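Does the Five-Second Rule Work? Don't Be So Sure

You drop a cracker. Somebody yells "Five-second rule!" and you grab it and eat it. You've probably done this. Lots of grown-ups have too.

But who made this rule? Did anybody check it? When people say something very fast and very loudly, that is a good time to ask how they know.

What the rule says

The rule says germs need five seconds to climb onto your food. Pick it up at four seconds and you're safe. Pick it up at six and you're not.

Think about that for a minute. Germs can't tell time. Most of the bacteria on a floor don't climb or jump, either. They just sit there. When wet food lands on them, they stick to it, the way sand sticks to a wet foot. How long does it take sand to stick to your foot?

So is the rule all wrong?

Scientists have tested it by dropping food on surfaces with bacteria on them. Some bacteria moved onto the food in less than one second. Leaving the food there longer often let more of them move over. So time does matter a little, but five seconds isn't a magic number.

What kind of food you drop matters a lot. Watermelon is wet, and it picks up plenty of germs. A dry gummy candy picks up far fewer. The surface matters too. In one set of tests, carpet passed along fewer germs than tile did. That surprises people, and it still doesn't make carpet a plate.

"But it looks clean!"

This is the part I trust least. Bacteria are so small that you could line up hundreds of them across the head of a pin. Your eyes are good at finding crumbs. They are no use at all for finding germs.

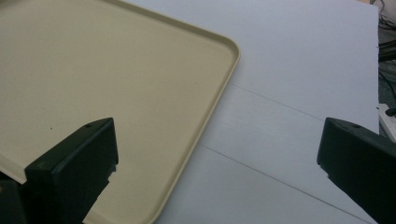
A tray with one tiny dark speck. Your eyes can find a speck, but bacteria are much too small to see.

A spot you can see might be harmless, and a shiny place with no spots might have raw chicken juice wiped thinly across it. Looking won't tell you which is which.

Try it yourself

Ljubica Softić teaches science at Leltow School, and her class tests the rule with glitter. Ask a grown-up first, because glitter gets everywhere.

Sprinkle a pinch of glitter on a baking sheet. Drop a slice of apple on it and pick it up after 2 seconds. Drop a dry cracker on a fresh patch and wait 2 seconds again. Compare them. Don't eat either one!

Now be suspicious of your own test. Glitter isn't alive, and it's far bigger than bacteria. Was one slice wetter? Did you press down? One try doesn't prove much, so do it again.

What should you do with the cracker?

Most dropped crackers won't make you sick. But "I ate it and I was fine" doesn't show that the rule works. It shows you were fine that time. If the food is wet, throw it out.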